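Part 2: Getting your audiobooks onto the Tikex player

Okay, so you've charged the player and picked a language. Now for the good bit – putting some books on it! I've set up more of these than I care to admit (one for me, one for my mother, a handful for people at the library in Fliscombe), and I do it the same way every time.

Before you start

You'll need the player, the short cable from the box, a computer, and your book files in a folder you can find again. I keep mine in a folder called Books to Load, right on the desktop. The player takes MP3 and M4B files. If your book came as a zip file, unpack it first.

Note: books borrowed through a library app usually stay inside that app and won't copy across. I lost an entire evening to that one.

Copying a book

1. Turn the player on and wait for the home screen.

2. Plug the cable into the player, then into the computer. The player should say "Connected" out loud. If it says "Charging" instead, try a different port.

3. Open the player on your computer. It shows up as a drive named TIKEX, and inside it you'll see a folder called Audiobooks.

4. Make a new folder in there for each book and give it the title. I put the author first, so my current listen is in "Yorath Glenys – The Drusville Letters" (a big, gloomy family saga, and I'm loving every minute).

5. Drag the files into that folder. A long novel can take a while, so go make some coffee.

6. Eject the drive, and only then unplug the cable.

Caution: don't pull the cable while files are still copying. You can end up with a book that stops dead in chapter 6, and you'll have to delete the folder and copy it all over again.

When the chapters play in the wrong order

This is the question I get most. The player sorts files by name, one character at a time, so Chapter 10 comes right after Chapter 1 and well before Chapter 2. In a murder mystery that's a disaster!

1. Plug the player back in and open the book's folder.

2. Rename the files so every number has the same number of digits: 01, 02, 03 and so on. If the book has more than 99 files, use 001, 002, 003.

3. Eject, unplug, and choose Settings, then Library, then Rescan.

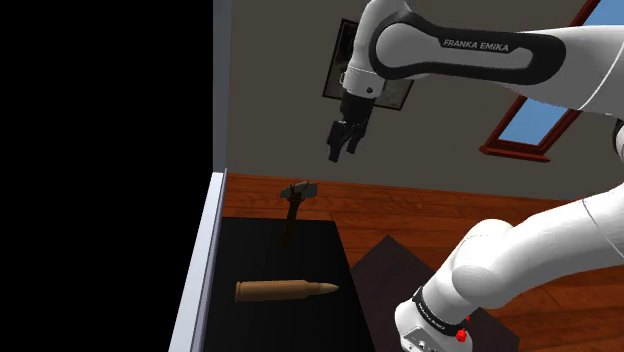 The rescan is quick on a new player and slower once you've filled it up. Mine holds 4,000 files before it starts complaining, and I did hit that limit last April after I loaded the whole Maddocks detective series in tiny two-minute tracks. If you can get a book as one M4B file, do that. You'll keep the chapter marks and save yourself all the renaming.

Picking up where you left off

The player remembers your place in each of the last 7 books you opened. Open an eighth and it forgets the oldest one. If you hop around like I do, set a bookmark before you switch:

1. Pause the book.

2. Hold the center button until you hear two beeps.

3. To go back later, open the book and press Menu, then Bookmarks.

Bookmarks stay put until you delete them or remove the book. Renaming the files clears them too, so get your chapter order sorted out before you start listening.

Next up is Part 3, where we set the sleep timer and the reading speed.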